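Notebook - festival screening copies, projection workshop
5/25/18

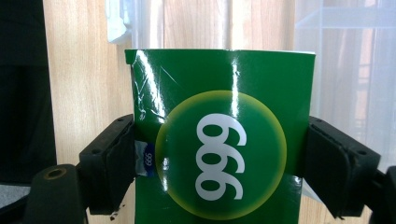
Where things stand

The student shorts program is due to go out on the Kulon channel and in the school hall in the same week. I said in the planning meeting that I didn't believe one set of files could serve both, and I still don't. The festival office says it can. Their evidence is that it worked last year, but last year's broadcast was one film, and the hall screening ran off a disc somebody brought in a coat pocket.

So today was spent checking files instead of arguing. Notes follow in the order I did them, not in order of importance.

Loudness

Started with the batch from Geraghty. They sent 11 films with a cover sheet saying all of them were "normalized for broadcast." I measured every one from first frame to last. Two are on target. The others are all over the place, and the documentary about the salt workers is so quiet that I checked the cable before I checked the file. The cable was fine.

My guess is that they normalized to peak and called it a day. Peak tells you the loudest sample and very little else. One door slam in a film of whispering and the whole thing passes. I have written this to them before, in the same words, and got the same cover sheet back.

Redid the salt film with a plain gain change, no compression. Played it in the hall at the usual fader mark. Dialog is clear in the middle seats. In the back row under the balcony it's muddy, but everything is muddy there, including people talking.

To do: do NOT batch process the others. Each one gets listened to. The animation with the toy piano will clip if anyone just pushes it up.

Frame rate

Tudora's conversion tool claims to go from film rate to broadcast rate "with no visible artifacts." I tried it on three kinds of shot: a slow pan across a classroom, a handheld run down some stairs, and the end credits.

The pan stutters. It's small, and someone who isn't looking for it may let it go, but it's there at every repeat and I could tap my foot to it. The stairs look fine, I suspect because everything in that shot is shaking anyway. The credits are bad. White letters on black, scrolling up, and each line has a faint double of itself.

Tried again with the blending turned off. The doubles went away and the stutter got worse. Tried the speed change method, with pitch corrected. That gave the best picture by a long way. The voice of the girl reading the letter sounds a touch thin to me, though I had already listened to her read it more times than was good for either my ears or my judgment. Someone else should compare before we settle on it. I left both versions in the shared folder, marked A and B, with no note saying which is which. Please listen first and ask me after.

Subtitles

The 337 problem again. For anyone who wasn't here in August: one of the subtitle files stops at line 337 and the film does not. We blamed the player, then the projector, then the laptop. I was never happy with any of those, and today I opened the file in a plain text editor and there is an empty cue with a broken time code right after that line. The end time is earlier than the start time. Our hall player gives up when it meets it. The preview software skips over it without a word, and so it always looked fine at the desk.

Fixed by hand. Ran the film to the end in the hall, subtitles present throughout. I am calling it fixed for this file only. I haven't seen any reason to think the others from the same translator are clean, and the export script that produced it is still in use.

Question for the office: who checks the translations themselves? I can tell you whether a line shows up. I can't tell you whether it says what the child on screen is saying, and in the bakery film there are long speeches covered by four words.

Hall projector

Hiro lamp is at the stage where it says it has plenty of life left and the white looks like weak tea. I measured center and corners on a blank white field. The left corners are down compared with the right, and they were down before the lamp was last changed too, so I doubt the lamp is the whole story. It could be alignment. Didn't open the housing, as it was hot and I was by myself.

Let it run 60 minutes with a test loop to see if color drifted. It did, a little toward green, mostly in the first part of the hour, then it settled. Practical upshot: switch on early on screening days. Whoever has been starting it as the audience walks in, please stop.

The talk of streaming it all

The suggestion came up again that we drop the files and have the hall take the live channel feed off the network. I'd want to see that run for a full program with the school's computers in use before I trusted it with a room of parents. The demo we were shown was a trailer, played twice, in the evening with the building empty. I don't count that as a test.

Open items

Listen through the rest of the Geraghty batch, one at a time
Second pair of ears on A and B
Search all subtitle files for backward time codes (write a small script, test it on the bad original, which I kept)
Projector alignment, with the lamp cold and two people
Ask for the real running order. The printed one and the emailed one disagree on what follows the bakery film
Label the backup drive. It's still called NEW and so is the old one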